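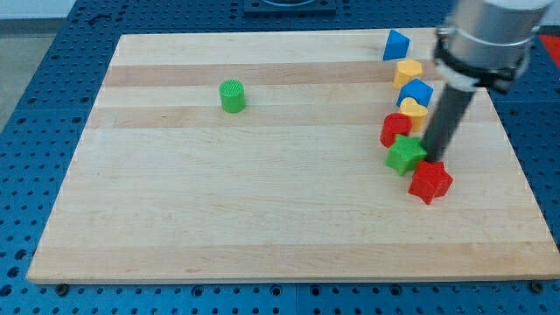
Maple board, with plastic blocks on it

fokness_baker
Posted in Kitchen Wood Care

Hi all, I've had this board roughly 7 years and I love it to bits, but it's looking awfully thirsty. My mother always rubbed hers with olive oil and I never heard a complaint - so do I really need the special stuff? I bake most mornings, mostly rye, and it gets scrubbed every time.

asallow_jan
Please skip the olive oil! I did that one winter and by January the whole drawer smelled like old crayons. Food grade mineral oil from the drugstore, two thin coats, overnight in between. Lovely maple, by the way.

Zatside22
Have to disagree with Jan a little, sorry. Mineral oil washes right out if you scrub daily. I melt beeswax into mine and it lasts me far longer.

asallow_jan
Wax on top, sure, but over oil. Wax alone just sits there and gets gummy under dough.

Zatside22
Mine has never gone gummy, and I make a lot of pie :)

fokness_baker
You're both so kind! I'll try oil on one side and wax on the other, and let you know. Does it matter if I stand it up to dry?

asallow_jan
Yes, on its edge, with air on both sides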